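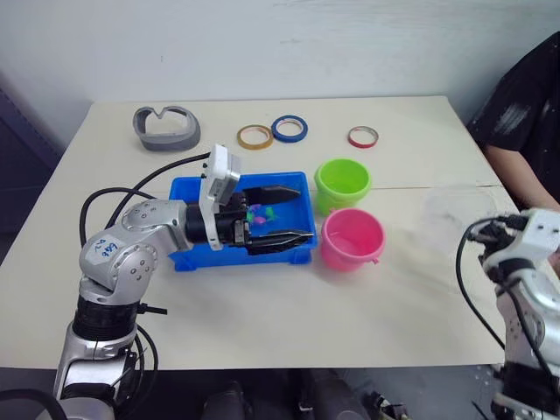
Ngân Võ thinks I should have laid up on the last, and she has now thought so in three separate text messages. I had 132 yards left, the wind was coming off the Darkton road, and I was holding a club I hit well twice a year. She'd have chipped down to the flat bit and made her five. I wanted the trophy shot.

So, the Wulgate Cup. It's a two-day amateur thing played at Prutley, a course with one good bunker and seventeen that look like the dog got out. I have entered it every summer since I turned 40. My record is long and contains no cups.

The first day went fine. I drove it straight and holed a putt on the eleventh that had no business going in, and at dinner I was two shots off the lead and unbearable. My wife went to bed early.

The second day I three-putted the first green, and then the second, to show the first wasn't a fluke. Coşkun Tire & Auto sponsors the par three, where you get a free alignment for finishing inside the painted circle. I missed the circle and the green, and the car still pulls left.

Still, I came to the eighteenth needing a par to tie. You know about the wind. The ball went up beautifully, stayed up, and came down in the pond with the ones I left there last year. I made seven.

The entry fee was non-refundable. I did win a sleeve of balls in the raffle with ticket 918, and Ngân says they float. I'm practicing lay-ups until December, when they close the range.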